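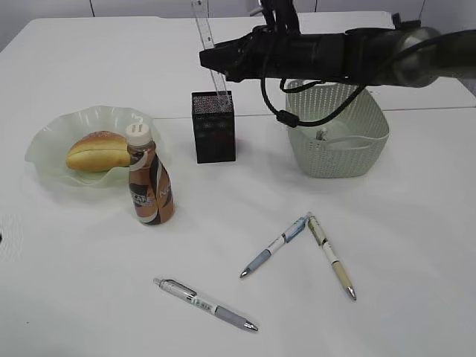

Call for readers and writers: the Gernesdale Letters Project

Do you enjoy other people's handwriting? We have 1,423 letters waiting to be typed up and we'd love some company! They were sent between families in Gernesdale and friends abroad, and they cover everything from lambing and chapel rows to a very long quarrel over a borrowed bicycle.

We're looking for up to 18 people to join us from September. You'll work in pairs, reading aloud and typing as you go, which is far more fun than squinting alone (and you catch more mistakes).

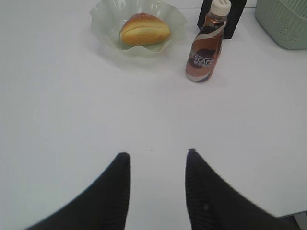
Sessions run for two hours, starting at 6.30 pm, upstairs at Willent. Tea is laid on. There's a lift, and large-print copies of any letter can be made if you ask beforehand. You don't need any history training. If you can read Amharic as well as English, please do get in touch, as one lovely bundle moves between the two, often in the same sentence. Henok Woldegiorgis and Tsegereda Teshome will be leading that group. 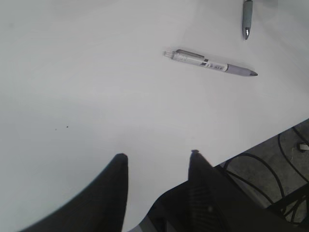 Later in the autumn we'll start writing letters of our own, to be kept with the old ones. Beryl Whiteley is running three evenings on how to begin, what to leave in and how to write to someone you've never met. Bring whatever you like to write with. A click-top gel pen with a clear barrel and a clip is perfectly good, and so is a fountain pen if you have one. Paper and envelopes are provided.

Places are free and we can refund bus fares. To join, send a few lines about yourself to Trinity Oyelaran at the project desk, Willent, Gernesdale. Handwritten replies are very welcome!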